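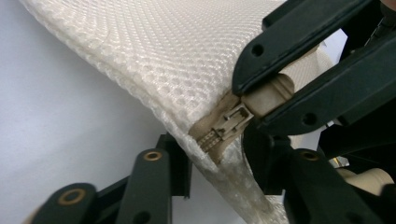 January, after lunch. Cushion covers again – 12 from the Prasertsri lot, 9 done before break. Main trouble is the corner where the zipper starts. White mesh is thick and springy there and bulges right next to the tape, so the slider wants to ride up on it. Beige tape looks a bit grubby on this one, note for Nantana, ask if we wash before or after repair. Short bit of coil showing below the slider, teeth looked ok to me. Pull the tape out straight first, then move the slider, dont yank from the tab. Kanyarat K. says wax the coil. Tried it on two, no real difference, will try agian with the Teltby stick.

Cloth bags next. Lay flat on the white board, hem toward you, print up.
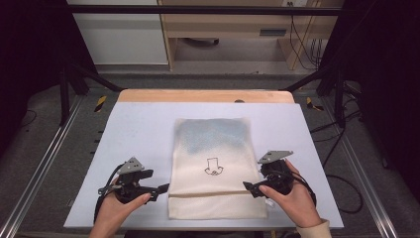 Smooth from the middle out, otherwise the top edge goes wavy and the stack leans. Folding in thirds is too fat for the Ruvness box – halves, then halves again. Sakda wants them packed 80 to a box, I think that's too tight, the bottom ones will crease. 900 to get through in total so settle this before we start.

To do: more seam tape, sharper snips, label the box of spare sliders (tan + white mixed up, my fault).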